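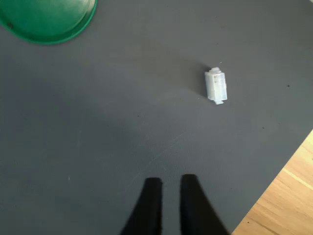

Greer Aitken commented: we also said no to the account, and our girl opened one on her cousin's tablet the same week, so please think before you forbid.

Should I let my daughter keep a public dance account?

Posted by Isla Carnegie in Family and Media

My daughter is 13 and she likes to dance. In April she started to put short videos on Cisis, with my permission, and the account was private, only for girls from her class. Last Wednesday I learned that she changed it to public. She has now 398 followers, and I do not think she knows more than 11 of them.

The videos are not terrible. She wears normal clothes. But she copies the movements of grown singers, and some of these movements I would not like to see from a grown woman either. When I told her this she said that everybody dances in this way and that I come from another century. My husband thinks I make a big thing from a small thing.

I do not want to be the mother who blames the singers for everything. When I was young my own mother turned off the television whenever a certain kind of music came on, and I only went to the neighbors to watch it. Still I feel that something is different when the child is on the screen herself and strangers can write under it.

Would you close the account, make it private again, or leave it? And how do you speak with a girl of this age about the dancing without making her ashamed?

Lorna Sutherland

I would separate the two things. The public account is a question of safety and there you can decide alone, as a parent. Put it back to private this evening, with her sitting beside you, and go through the followers together. We did this with our son when he was on Bundex. He had 100 followers and he removed most of them himself when I asked him to say who each one was. He was angry until the weekend.

The dancing is a question of taste, and partly of values, and I would go slower. Ask her to show you the singers she likes, and watch the whole video, also if you find it too long. Then ask what she thinks the song is about. My niece had never listened to the words of her favorite one. We read them at the kitchen table and she got quite red and said "oh". I did not have to add anything.

Please do not say that she looks cheap or something like this. My aunt said it to me once about a skirt and I still remember which skirt.

Also, look if there is a dance class near you. A good teacher knows what is suitable for the age, and she will listen to the teacher more than to you - I am sorry, but it is so.

Craig Rankin

Delete it. 13 is too young. The stars do what they do for money and the kids pay for it.

Calum Nisbet

I agree with Lorna about private. One small addition: check the comments also, and the messages. When you change the account to private, the old followers stay, you must remove them one by one. I have read on the Matheson parents' board a thread with 1397 replies about this same matter and most of the people there did not know it.

About your husband, maybe show him the comments before you discuss again. I was on his side too until my wife gave me the phone.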